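How to get the musty smell out of hoodies and sweatshirts

Last updated: December 2023
Shares 80 | Comments 20

Quick one because people keep asking. Thick cotton holds smell. Hoodies are the worst, double layer at the pocket, double layer at the hood, takes forever to dry. So it sits damp and then you get that basement smell, even straight out of the drawer.

You need: white vinegar, baking soda, your normal detergent. No fabric softener. Seriously, none. It coats the fibers and the smell stays under it.

Step 1. Empty the pockets and turn everything inside out

Strings too — pull them even and tie a loose knot or one end will dissapear into the hood. Check the label. If it says dry clean only, stop, this isn't for you.

Step 2. Soak

Bathtub or a big bucket. Cool water, one cup of vinegar for every 4 gallons. Push the clothes under, leave them 20 minutes. Dark colors by themselves the first time. I soaked a red one from Uniyal with two gray sweatshirts back in August and now I have three pink things.

Never mix vinegar with bleach. Not in the tub, not in the washer.

Step 3. Wash

Warm water if the label allows it. Half the detergent you normally use, half a cup of baking soda straight in the drum. Don't stuff the machine, things need room to move. Extra rinse at the end. If your spin goes up to 800 or higher use it, less water left means less drying time.

Step 4. Dry it all the way

Most people blow it here. Feels dry on the outside, hood seam is still wet, goes in the closet, smell's back by the weekend. Hang it with space on every side, hood open, pocket open. Fan on low if the room is humid. Pinch the cuffs and the waistband before you call it done.

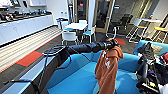 Step 5. Store it right

Fold, don't cram. Leave a gap in the drawer. Plastic bins are fine for winter stuff but only if it's bone dry going in. Cedar blocks help a bit, sand them when they stop smelling.

Still smells?

Do the soak again, one hour this time. Then check the washer itself, the rubber door seal gets slimy and puts the smell right back on your cloths. Wipe it, run an empty hot cycle, leave the door open after.

Old gym hoodies may need two rounds. Mine did.

Mohit Khurana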